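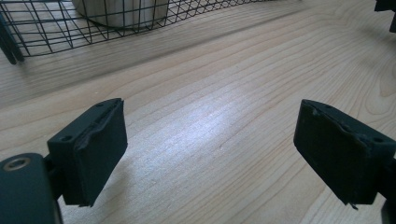

## 4. First-time setup, Clulta water filter jug

Do this before the first jug anyone drinks from. Takes maybe half an hour, mostly waiting.

Need: the jug, one cartridge, clean sink, dish soap, a bowl deep enough to cover the cartridge.

1. Take everything out of the box. Pull the cardboard ring from under the lid. It gets missed a lot, check twice.
2. Wash jug, funnel and lid by hand. Warm water, little soap. Rinse well.
3. Leave the cartridge in its bag until step 4. Don't wash it with soap, ever.
4. Open the bag, drop the cartridge in cold water, hold it under until the bubbles stop. Then leave it to soak 19 minutes.
5. Shake it off over the sink. Push into the funnel, arrow to the front. Should click. If it doesn't click, turn it a little and push again.
6. Fill the funnel to the line, let it drain, throw that water out. Do it again. Plants can have it.
7. Third fill is for drinking.

**Caution:** cold tap water only. Hot water ruins the cartridge and you won't see any diffrence from the outside.

**Note:** black specks in the first two fills are carbon dust. Normal. If still there on the fourth fill, take the cartridge out and rinse under the tap, then refit.

### 4.1 Setting the counter

The counter in the lid counts fills, not days. Comes set to zero but sometimes gets bumped in shipping.

1. Hold the button on the lid until the display blinks.
2. Let go. Press once for each step up. Each step is 40 fills.
3. Stop at 200. Hold again to save.

Display goes blank after a bit, that's just sleep. Press once to wake.

Hard water area? Set it at 120 instead and plan on more cartridges. Saadet Sezer in the Menwood office keeps the list of which streets are hard, ask her if unsure.

### 4.2 Cups, mugs and tumblers

Same people who get the jug mostly fill travel cups from it, so:

- Fill on a flat surface. Pour slow. Spout runs wide when the jug is over half full.
- Let the funnel drain before pouring or unfiltered water comes over the top and into your cup.
- Lidded cups: take the lid apart every night. Gasket out, slider out if it slides. Dry them separate.
- Straws: brush, not just rinse. Long thin brush, soap, both ends.
- Don't leave filtered water in a closed cup overnight. The chlorine's gone so it goes stale faster. 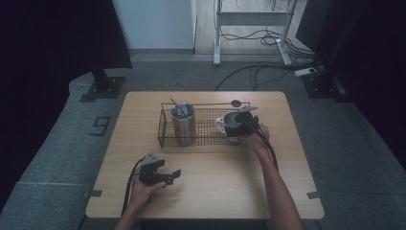
Air dry with space between things, upside down if there's no lid on. Towels leave lint in the threads. Dishwasher is fine for most plain mugs, top rack, but check the bottom stamp first. Jug lid is NOT dishwasher safe (battery).

### 4.3 Changing the cartridge

When the display shows the empty drop:

1. Empty the funnel. Pull the cartridge straight up by the tab.
2. Wipe the seat. Slimy is normal, still wipe it.
3. New one in, steps 4 to 7 above.
4. Reset the counter, 4.1.

Old cartridges go in the Moulin return bag. Let them drip dry a day first, please.

**Caution:** never restart a cartridge that dried out in the funnel for more than a week. Bin it.

### 4.4 Quick problems

**Drains slow.** Air trapped. Lift cartridge, tap it on the sink, soak again.

**Drains too fast.** Not seated. Listen for the click.

**Tastes like plastic.** Wash the jug again, run two more fills through and throw them out.

**Green tint inside.** Jug's been in the sun. Wash with a spoon of vinegar, rinse, move it off the windowsill.

**Counter dead.** Battery under the small hatch, coin type. Hatch needs a fingernail and some patience.

Anything else, Rommel Catacutan or Bernadette Bouvier. Spare gaskets are with Bernadette only. Section 5 is the fridge version, diferent funnel, don't mix the parts.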